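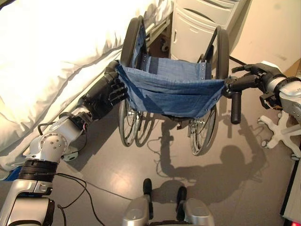 Both hands on the chair: the Naldale team's robot takes hold of the wheelchair beside the bed.

The instructions for folding a wheelchair, as printed on the sheet taped to the door of the Naldale College robotics club, run to one line. Grip the seat at both sides and lift. A bored teenager can do it one-handed while looking at a phone. The club has been at it since the start of term, and has so far written 1376 lines of code on the subject.

Tonight the robot has its hands on the chair again. Its left fingers have curled round the blue denim of the seat and the rail beneath, and its right has clamped the frame on the other side. Six students hold their breath. A seventh eats crisps, but quietly.

The club is preparing for the Rotach Challenge, a contest for school and college teams in which a robot has to be useful in a bedroom. This is a humbling place to send a machine. Factories are tidy and well lit, and the parts arrive facing the right way. Bedrooms have bedding in them. The rules ask each team to approach a wheelchair standing beside a bed, take hold of it, move it clear, fold it and park it against a wall, without knocking into the bed or frightening the judge. There are marks for each stage and a separate mark for "manner", which the club has discussed at greater length than anything else in the rulebook.

"It means don't lunge," says the student in charge of the arms.

"It means look as if you've met a person before," says the student in charge of everything else, who has a clipboard.

The robot is called Matei. It was named by a vote in which the runner-up was a rude word, and the club is careful to say the result was not close. It has silver arms, black hands with jointed fingers and a way of standing with its feet pointed squarely at whatever it is about to do, like a man preparing to complain in a shop. Members say "he" when it works and "it" when it doesn't. I heard a good deal of "it".

Fabric is the trouble. Metal tubing stays put, and the team had their robot holding tubing within a fortnight. A sling seat sags in the middle and gives when you touch it, so the place where the fingers are told to go has often moved by the time they get there. Close too gently and the cloth slides away. Close too firmly and the arm decides it has met a wall, and stops dead until somebody resets it. The log for this one grip shows 193 attempts. Of those, 59 are marked good, and beside one the keeper of the log has written "good??", which was put to the group and downgraded.

They tried other answers. One member wanted to ignore the seat altogether and fold the chair by its frame, and spent a weekend proving that this could not be done. Another suggested a stiff board along the seat edge, which would have worked nicely and is banned under rule four. In the end they went back to watching people. The club's grandparents were consulted, then a neighbour, then the college nurse, who folded the chair in one movement and asked if that was all they wanted.

What they had missed was the pause. People take hold, let the cloth settle, then squeeze a second time before they pull. The team added a second squeeze, argued over how long to wait before it, and found their good grips coming in clusters - three, four, once five in a row, at which point somebody insisted on stopping for the night so as not to spoil it.

Their main rivals are from Estine, a bigger college with a bigger budget and, it is said darkly, matching jackets. Estine won last year with 971 points. Naldale came in well below that, having parked its chair very neatly on a cable. The members bring this up themselves, before you can ask, and then tell you it was a different robot, and a different cable.

I asked whether any of them planned to do this for a living. Two said yes. One said she wanted to be a vet. The boy with the crisps said he had come for the company and stayed because he couldn't bear not knowing how it ended.

The final is at the end of November. There is still the moving, the folding and the parking to do, and a meeting about manner on Thursday. They have been asked to bring suggestions in writing.

59 shares | 4 comments

Comments

denimdave: I have folded my mother's chair every day for six years and I still trap my thumb. Put me down for Team Robot.

Estine parent: They are fleeces, not jackets.

quietwheels: Please can somebody ask the judges to sit in the chair at some point. Those of us who use one have views on manner.

Crisps: ready salted, for the record.

Contact us | Copyright and permissions | Back to top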